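Test Technician, Gripper and Wrist Camera Comparison
Koter, handling test group
Fixed term, full time, on site

We are hiring a test technician to run side-by-side trials of robot grippers, wrist cameras and motion controllers. The work is hands-on. You will spend most of the day at a bench with an arm, changing hardware, running set tasks and writing down the results. The post is in the group led by Joanne Cheetham and reports to Dirk Verhoeven, who runs the bench schedule.

Background

Koter tests handling equipment for companies that want to know what they are buying before they fit it to a line. Customers send us grippers, or we buy them, and we put them through the same tasks on the same arms under the same lighting. We do not build grippers and we do not sell them. The customer gets a written report, the raw logs and the video from the wrist camera.

The current program compares parallel linkage grippers from two suppliers, Hendriks and Hirix, with two controllers for each. The parts to be handled are mostly flat: sheet stock, stiff card, thin panels, trays and lids. Flat parts are hard for two-finger grippers. The fingers have to find an edge or a corner, and the camera has to find it first. A second program on small molded parts starts in September and the same person will work on both.

What you will do

Mount and remove grippers and fingertips, check torque on the mounting screws, and record the serial number of everything that goes on the arm.

Calibrate the wrist camera after each hardware change. This takes up more of the week than most applicants expect.

Run the task set. A full set is 3,000 attempts per gripper, split across 37 part types. Most attempts run under script, but parts have to be reset by hand between batches and you will be doing the resetting.

Sort failed attempts by cause: missed edge, slip, double pick, camera fault, controller fault, other. "Other" needs a written note.

Review wrist camera video for the attempts flagged by the software and correct the labels where the software got it wrong. You will see a lot of glare on light-colored sheets and a lot of scuffed surfaces. Scratches and edges can look alike to the detection code and we need a person who will look closely and mark the difference the same way every time.

Keep the bench log up to date. The log is shared with the customer, so it has to be readable.

Swap worn fingertip pads and note the wear.

Help Şengül Karabulut, our controls engineer, with timing tests on the controllers. She writes the scripts. You would run them and tell her what went wrong.

What you will not be doing

There is no sales work and no travel to customer sites. You will not be asked to write control code, although you will need to read a script well enough to change a speed, a grip force or a file path.

What we need from you

A technical certificate, an associate degree, or equivalent time on the job in mechanical, electrical or automation work.

At least 2 years of bench, lab or shop floor experience. Experience with robot arms is useful but we have trained people who had none.

Comfort with hand tools, calipers and a torque driver.

Basic computer skills, including spreadsheets and the command line. If you have used Python at all, say so.

Clear written English.

Good near vision, with or without correction, and the ability to stand for part of the day. The bench height can be changed. If you need other adjustments, let us know and we will talk about it.

Patience with repeated tasks. A batch can run all morning with the same part.

Useful but not required

Camera calibration or machine vision work of any kind.

Experience labeling images or video.

Having worked to a written test procedure in a regulated setting.

Your workplace

The test hall has three benches, each with its own arm. Bench 1 and Bench 2 carry the gripper comparison. Bench 3 is kept for controller timing and for repairs. The hall is climate controlled and fairly quiet. Steel-toe shoes are required and we pay for them. Nobody reaches into a work cell while the arm is powered, and this applies to short jobs too. New staff get 5 days of safety and equipment training before they run a batch alone.

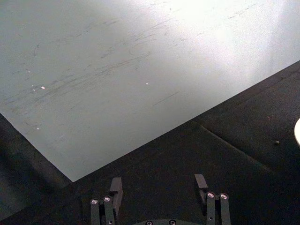
Wrist camera view of an open two-finger gripper and the corner of a pale gray sheet on the dark work surface.

Hours and pay

Standard daytime hours, with a start time you can agree on with Dirk. There is no night shift. Overtime is rare and is paid when it happens. The pay band depends on experience and is sent to every applicant before the interview, so you can decide whether to go ahead. Health cover, paid leave and a training allowance are included.

The contract runs to the end of the molded parts program. Two of our present technicians started on fixed-term contracts and were later made permanent, but we can't promise this in advance.

How to apply

Send a resume and a short letter, one page at most, to Guadalupe Cisneros in the Koter hiring office. In the letter, please describe one time you had to find out why a piece of equipment was giving inconsistent results. It does not have to be a robot. We do not need references at this stage.

Applications close on 23rd January. Everyone who applies will get an answer.

Selection is in two parts. The first is a phone call with Guadalupe and Dirk. The second is a paid half day in the test hall, where you will mount a gripper, run a short batch with Floor Postma, one of the technicians, and label a set of camera clips. We will send you the labeling guide ahead of time so you can read it at home.

Questions about the work itself can go to Dirk Verhoeven. Questions about pay, the contract or access to the building should go to Guadalupe Cisneros. Please put "Test Technician" in the subject line.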